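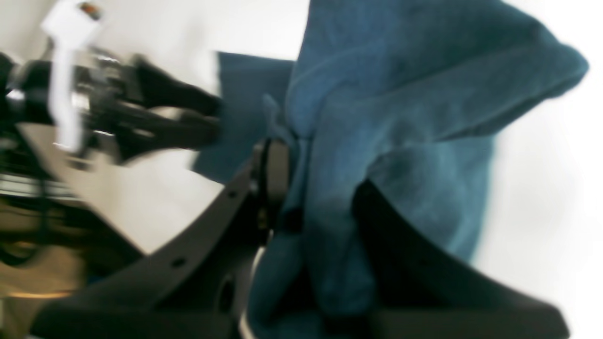
*Blue cloth, bunched up and well gripped.*

## Hi, I'm the person behind Pemier

I write match previews and stats pages for lower-league soccer, and I've been at it for 11 seasons now (my family stopped asking when I'd be done somewhere around season two). Pemier started as a spreadsheet I kept for myself. I wanted to know how many late goals Cludov gave up on the road, and I couldn't find the number anywhere, so I began writing it all down!

These days the site covers 129 clubs in 3 divisions. Every preview has recent form, home and away goals, cards, corners and my own guess at the score. My guesses are my own, and yes, I did call Quaye to go down the year they won the cup. That page is still up if you'd like a laugh.

### How I work

I watch as many games as I can, usually with a notebook and way too much coffee. Previews go up the evening before kickoff, and the tables get updated once the last game of the day is over. If a match at Govar gets called off for fog again, I'll move the preview to the new date and leave your comments where they are.

I don't take bets or sell tips. Ads pay for the hosting, and the 300 readers on the supporter plan pay for pretty much everything else – thank you, I mean it!

### Get in touch

Spotted a wrong score? Use the contact form and tell me which match. I read everything, though I'm slow to answer in September when all three divisions are back at once.

Page last updated 06/04/2020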